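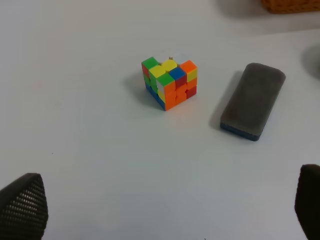
Rehearsal and recording room – electrical and equipment inspection

Room: Darnent Studio B (upstairs)
Date of inspection: 6 November 2021
Inspected by: Henryk Bednarek
Also present: Mackenzie Kennedy for the first part
Previous inspection: May, by Faustine Maillard
Copies to: Cempaka Lubis, Maëlle McKinnon

Ratings used on this sheet
OK – no action
Monitor – usable, look again at the next inspection
Fix – usable with the restriction given, repair needed
Out – tagged and removed from use

Section 1. Mains supply and distribution

1.1 Wall outlets secure, no cracks or scorch marks
OK. The double outlet behind the drum riser was loose in May and has been refixed. Cover plate is a different colour from the rest but it is the right type.

1.2 Safety switch trips on test button
OK. Tested twice. The label on the board still says "Keyboards" for the circuit that now feeds the mixing desk. Please relabel.

1.3 Power boards: tested and tagged, none plugged into another power board
Fix. Two boards were daisy-chained under the synth stand. I unplugged the second one, which killed the sequencer and the reverb, so expect to find those dead when you come in. They need their own feed from the outlet on the window side. Faustine noted the same thing in May at the same stand.

1.4 Extension leads uncoiled when in use
Monitor. One drum reel was half wound with the valve amp on it. The reel was slightly warm to the hand. Unwind it completely or use the short lead.

1.5 Rack conditioner earth continuity
OK.

1.6 Desk and rack on the same circuit
OK. Both run from the relabelled circuit once somebody relabels it. The hum complaint in the book from the brass session was not reproduced. I ran the desk with all channels open and heard normal hiss and nothing at mains frequency.

Section 2. Plug packs and low voltage supplies

2.1 Every plug pack marked with the unit it belongs to
Fix. Four unmarked packs in the drawer. One is a 9 volt centre-negative, one is 12 volt AC, and the other two have labels too worn to read. The unreadable pair go to e-waste. Do not try them on things to find out what they fit.

2.2 Voltage and polarity match the unit
Out. The Vorora step sequencer was running off a pack with the wrong polarity plug and an adapter to flip it. The adapter was held on with tape. It works until someone removes the adapter and puts it back the other way round. Pack and adapter tagged and removed. Correct pack to be ordered before the sequencer is used again.

2.3 Pedalboard supply outputs isolated
OK. All outputs measured within tolerance under load.

2.4 No pack hanging by its own weight from a vertical outlet
Monitor. The large pack for the Cirkon controller sags and the pins are half visible. A short pigtail lead would take care of it. There is one in the Studio A drawer that doesn't seem to be in use.

2.5 USB-powered controllers on a powered hub
OK. The hub has its own supply, correctly marked. Port 7 is stiff and was already noted as such.

Section 3. Controllers, keyboards and modules

3.1 Casings closed, all screws present
Monitor. Cirkon controller is missing two base screws at the back left. Nothing live can be touched through the gap. Screws are M3, countersunk. Mackenzie says there are spares with the rack hardware but I went through the tub and found only rack bolts.

3.2 Knobs fitted and not exposing metal shafts
OK. Three knobs on the Cirkon are replacements and a bit taller than the originals. The shafts are plastic in any case.

3.3 Pots and faders move freely, no sparks, no smell
OK. Fader on channel 7 of the desk is scratchy at the bottom of its travel. That's an audio fault and has gone in the repair book, where it should have been already.

3.4 MIDI sockets firm on the circuit board
Fix. The MIDI out on the Lemieux module rocks when the plug is inserted. It passed data when I tested it, program changes and pitch bend both, and dropped out when the cable was moved. Use the thru socket on the patch box in the meantime and leave the cable plugged into the module permanently until it has been resoldered. Maëlle has offered to do the soldering. Fine by me as long as it is unplugged for the work and comes back to me for a test before it goes in the rack.

3.5 Ventilation slots clear
Fix. The Lemieux sits directly on the power amp with no gap. A one-unit vent panel is needed between them. There is room if the tuner moves down. Dust in the slots was removed with a brush.

3.6 Keyboard stands locked, rated for the load
OK for both X stands. The two-tier stand is rated at 300 N per tier on its plate and the weighted keyboard on the lower tier is inside that. Nothing heavier goes on the upper tier than what is there now.

3.7 No drinks on or above equipment
Fix. Ring marks on the lid of the electric piano and a mug on the rack. There's a shelf by the door for this. 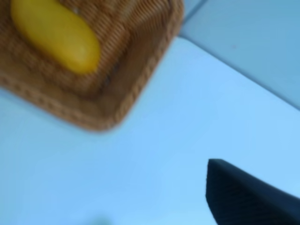
3.8 Foot pedals and switch leads taped or run behind the player
OK at the keyboards. The sustain pedal lead at the electric piano crosses the walkway and needs a mat over it if the piano stays where it is.

Section 4. Racks, stands and things that can fall

4.1 Rack castors locked
Fix. Two of the four brakes don't hold. The rack rolled when I leaned on it. Chocked for now with the rubber wedges, and the wedges stay until the castors are replaced. Loaded weight is almost 226 kg by the sheet on the back door, so no one is to shift it alone.

4.2 Rack bolts tight, heavy units at the bottom
OK. Tightened four on the patch bay.

4.3 Wall-mounted monitors: bracket bolts and safety wire
Left OK. Right: Monitor. The safety wire on the right has been reattached with a snap hook meant for key rings. It needs a rated shackle. The bracket itself is sound and was not moving.

4.4 Microphone stands, bases and clutch
Out, one boom stand. The clutch slips with nothing more than a small condenser on it. Tagged and put in the hallway. Others OK.

4.5 Drum riser edge marking
Monitor. The tape has lifted along the front. Still visible with the lights up, hard to see with them down.

Section 5. Cabling and walkways

5.1 Exit path at least 700 mm wide
OK when I left. It was not when I arrived, with the bass cab and two cases standing in it. Cases go under the window bench.

5.2 Multicore strain relief
OK.

5.3 Speaker leads and instrument leads not mixed up
Fix. An instrument lead was being used between the bass head and the cab. It will pass sound and it can overheat. Replaced with a speaker lead from the hook. I've put a band of red tape at both ends of all the speaker leads, and I'd like that kept up on new ones.

5.4 Patch leads in good condition
Monitor. Five were intermittent and have been binned. The orange ones seem to be the worst of the lot and I'd suggest not buying that kind again.

5.5 MIDI leads under 15 metres
OK. The longest run in the room is well short of that.

Section 6. Sound level and lighting

6.1 Limiter on monitor amp set and sealed
OK. Seal intact.

6.2 Hearing protection available
Fix. Dispenser is empty. Cempaka to reorder.

6.3 Emergency light holds for the full test period
OK. Ran the whole period without dimming.

6.4 Dimmer noise
Monitor. Not a safety item but people keep writing it on this sheet, so: there is buzz in the guitar pickups with the dimmer at half. Run it full or off when recording.

Section 7. Fire and first aid

7.1 Extinguisher in place, gauge in green, suitable for electrical fires
OK.

7.2 Extinguisher not blocked
OK. A guitar case had been leaned on it in May. Clear this time.

7.3 First aid kit stocked
Monitor. Low on small dressings. Burn gel is in date.

7.4 Soldering done only at the bench, iron on its stand, fan on
Monitor. The stand is there, the sponge is missing and the fan is noisy, which I suspect is why it gets left off. Ask Maëlle whether it's the bearing.

Summary of actions

Vorora sequencer: correct plug pack. Not to be used before then. Cempaka.
Synth stand: second feed from window-side outlet, remove spare power board. Mackenzie.
Lemieux module: resolder MIDI out, then test. Maëlle, then Henryk.
Vent panel between Lemieux and power amp. Mackenzie.
Rack castors, set of four with working brakes. Cempaka to get a price.
Rated shackle, right monitor. Henryk, have one at home.
Relabel the keyboard circuit on the board. Henryk.
Earplugs. Cempaka.
Boom stand: repair or scrap. Open.

Comments from others

M. Kennedy – The second power board was put back after May because the window-side outlet was taken up by the heater. If the heater goes elsewhere I can do the feed in ten minutes. Found the M3 screws, they were in with the snare parts.

C. Lubis – Plug pack ordered. The supplier has castors in two stem sizes and I need someone to measure ours before I commit.

M. McKinnon – Can take the module on the weekend. The fan is the bearing, yes. Cheaper to replace the whole fan.

F. Maillard – For 4.3, the snap hook was there in May as well and I missed it. Please check the left one for the same thing.

H. Bednarek – Left one checked, proper shackle. Castor stems measured, they are the thinner size.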